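Notebook, small objects, table work
Saturday, April 18, 2026

Continuing from the page with the box labels. I did not finish the labels. Oanh Trình took the roll to print the rest and I moved to the big white table to go through the light-colored things for the Stolholm set.

Light pieces were left to the end on purpose. On a white table they are difficult to judge, the edge gets lost and small dirt looks like shadow. In January I wrote "clean" next to two pieces which were not clean, so today I looked at each one against a dark cloth first, and only after that on the table.

Cone. The seam goes around it in the upper part, where the rounded end meets the long taper. I can feel it with a fingernail but it does not catch. The surface is matte and takes finger marks quickly. The ribbon is the gray mesh, tied near the tip. I made a loose bow because the tight knot from last time left a crease in the mesh and the loops did not stand open. Cut length of ribbon 60 cm, this is enough for two loops and tails. With the Briggs ribbon we needed more, it is stiffer.

Question for Oanh: do we want the tails the same length? On the list it says only "bow". I think one long tail is all right but then we should write it down, otherwise the next person will cut it.

Plush ball, beige. The grayish flap stays on, I asked. I brushed it before and there was a lot of lint from the bag. It should go to a bag of its own and not together with the mesh, the fibers go into the holes and then you must pick them out with tweezers — I spent 12 minutes on this, too long for one ribbon.

Bottle with the loop on the cap. Cream-white, the lower part is paler, so the two whites do not match. I first thought it was faded and wanted to put it aside. I now believe it was made like this, the line between the two is too straight. Put "two whites, OK" in the remarks column.
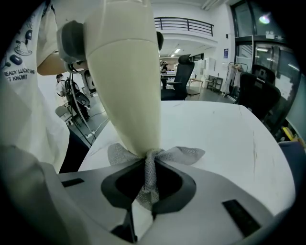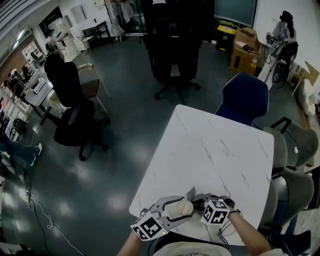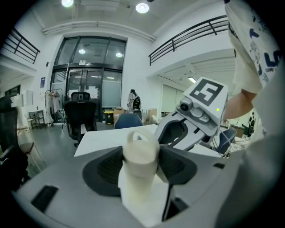

3 min read

Table. The top has thin scratches and some gray marks. I tried the Arkov cleaner on one mark in the morning, diluted as on the label, and it became a little lighter but did not go. There is also a light line like from a pencil. I did not try on this one. An eraser may be better than liquid, and I would like to test in a corner.

Room. The gray molded chairs are along the side of the table and I would leave them there, it is convenient to put trays on them. The navy chair at the far corner is in the way when I walk around with a box in my hands. The white cable on the floor should be taped or hung up. I wrote this already last month.

Boxes against the wall: please do not put more on top before the labels are done. I can not read the sides when they are turned.

Bags. Plustton sends them in packs of 1000 and we have one pack opened, one closed. The small size is good for the ball. It is too short for the bottle if the loop should not be bent, so take the next size. For the cone I do not have a good answer. In a bag the bow becomes flat in one day. Maybe a box with paper around the wide end and nothing on the ribbon side — to try on Monday.

Remarks column, as copied to the list:
Cone: seam OK, bow loose, ribbon 60 cm, tails to be decided
Ball: brushed, flap stays, own bag
Bottle: two whites, OK, larger bag

Not done: remaining labels, pencil line on table, box for cone. The dark cloth is in the drawer under the scissors, please fold it with the clean side in.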